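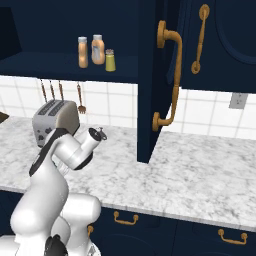
Posted by Helju Priedītis, November 29, 2022
Board: Home Networking > Routers and WiFi

Mesh kit dropping to a crawl in the back bedroom

Hi all, long-time reader and I finally have something to ask. We moved to Skokunholm in June, into one of those long skinny houses where every room seems to be behind another room, and I bought the three-piece Bramano mesh kit the shop recommended. In the living room, next to the main unit, I get 433 on my laptop and I'm perfectly happy. In the back bedroom, where I work, it's lucky to reach 4, and video calls turn into a slideshow. The little light on the far unit is green the whole time. I've restarted everything more often than I'd like to admit – any ideas before I box it up and send it back?

Triin_J
Welcome, Helju! Don't send it back yet. The green light only means the far unit can talk to something, and in a long house I'd bet it's talking straight to the main unit through all those walls. Open the app, look for the map page, and see which unit it's hooked to. My sister's place is laid out the same way and we spent a whole evening carrying the middle unit up and down the hall like a lost cat, but we did get there in the end.

dace.paulauskas
I'd go the other way, sorry Triin. Moving units around is fine if you enjoy it, but wireless hops eat your speed however nicely you place them. Run one cable down the hall and be done with it. I used flat cable along the baseboard at ours, painted over it, and my husband took a month to notice.

Helju Priedītis
Thank you both! Triin, you were right, the bedroom unit is skipping the middle one completely. Dace, I'd love a cable, but we're renting and the landlady is a bit particular about her baseboards (and her doors, and her curtain rails).

Triin_J
Well there you go! Try the middle unit up on a shelf, out in the open, closer to the living room than you'd think. Halfway isn't always the best spot.

Margit Sz.
Has anyone asked what the walls are made of? I had the Arkel kit in an old brick house and no amount of shuffling helped. If there's an old TV cable outlet in both rooms, look into MoCA adapters. No drilling, and the landlady never has to know.

dace.paulauskas
Margit, fair point, I forgot about those. I still say flat cable comes up with a hair dryer if you use the right tape, but I'll drop it.

Helju Priedītis
Moved the middle unit to the top of the hall bookcase and the bedroom is at 77 now, which I can work with! There is a TV outlet behind the wardrobe too, so I'll ask my neighbor to help me shift it and report back on the adapters.

Margit Sz.
Check that the other end goes somewhere before you buy anything. Mine was just a plate screwed to the wall.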